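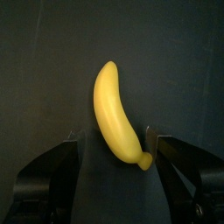 ## Ticket 378: Fruit deliveries marked "complete" but never turning up on the Illside run sheet

**Opened by:** Naheed Orakzai, Gretville office
**Picked up by:** Faisal Orakzai, Stasstead
**Opened:** February 14, 2025
**Status:** closed, with one thing left to watch

### What Naheed wrote

Hello lovely people, sorry to be a bother again so soon after the label business. When I enter a standing order for Illside (bananas, mostly, plus whatever else the schools have ticked) the ordering screen gives me the green tick and says complete, but the order doesn't show up on the drivers' run sheet. Gretville and Stasstead orders come through perfectly well. I've logged out and back in, tried the other computer, and had a cup of tea, in that order. I can write the Illside orders out by hand for now, but my handwriting is no favour to anyone!

### Log

**First look.** Thanks, Naheed, and never a bother. I put in a test order for Illside from my own login and got the same thing: green tick, no line on the run sheet. So your computer is off the hook, and so are you.

**Checked the customer list.** Illside is in there 2 times. One entry has a space after the final "e", which you'd never spot unless you clicked into the box and pressed the End key. The ordering screen was using the one with the space and the run sheet was looking for the one without.

**Merged the entries.** I kept the older one, as it has all the delivery notes attached (the side gate, the bell that doesn't ring, and so on). It took two goes. The first time the program told me the colour code for the route was missing, so I set it back to grey and it went through.

**Re-sent the stuck orders.** There were 41 sitting in the queue. I sent five first to be on the safe side, had Naheed check they were on the sheet, and then let the rest go. All 41 are showing now.

**Naheed replied:** They're all here, thank you! One says 100 bananas for Niazi, though, and I'm fairly sure Niazi is a Gretville customer. Should I leave it be?

**Niazi order.** Good catch. Niazi's route had been switched to Illside by mistake, so I've moved it back to Gretville. The quantity is what was typed in, so please give them a quick ring before it's packed.

**Naheed again:** Rang them. 100 is right, they have a sports day on.

### Still to watch

The list shouldn't accept a name with a space on the end. I've asked for that to be fixed, but until it is, please type new customer names by hand instead of pasting them from an email. If an order goes missing again, reopen this ticket and I'll pick it up from there.

Faisal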